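Home | About | Robot club | Archive | Contact

Doors, again

Monday was club night at Iltside and we spent all of it on doors. I had hoped we would be on to the kitchen task by January, but the simulated house has to be crossed before you can do anything in it, and our robot still doesn't cross it reliably.

For anyone new to this blog, we are a small evening group entering the Leiva student league in the simulation class. There is no hardware. Every team gets the same two-armed robot and a set of houses, and writes the code that drives it. Ours is called Brimitz, after a folder name that stuck. A run is worth up to 2000 points and our best so far is 241, nearly all of it for moving about.

The rule that hurts us is the one on contact. Five touches against a door or wall and the run is stopped. Brimitz plans its path with the arms folded, then puts them out in front as it gets near a doorway, so the shape it planned for is no longer the shape it has. We knew this in the autumn and put it off.

The first half of the evening went on making the planner use the real position of the arms. It works but it is slow, and on the older club machines the delay is long enough that the robot stops short and waits. After the tea break we tried something simpler, which was to set the arm position first, well back from the door, and not allow it to change until the base is through. 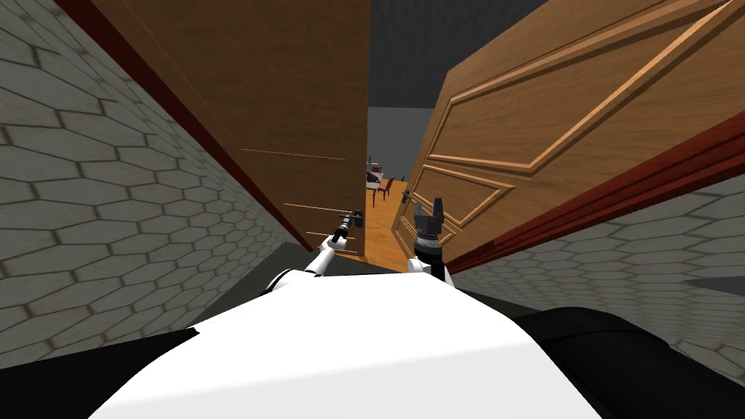 We ran that version on the house with the double doors, because both of them stand open into the gap and there isn't much room between them. It is a better test than the wide hallway we had been using, which I think flattered us. The grippers stay closed for the whole approach now. I would like to bring the elbows in further as well, but that means changing the joint limits in the settings file, and two other parts of the code read from it.

Jobs before next week: tidy the settings file, log every contact with the name of the link that made it, and move our saved runs over to Wiltach, where the club has space. If you have the old runs on a memory stick, please bring it.

Print this page | E-mail this post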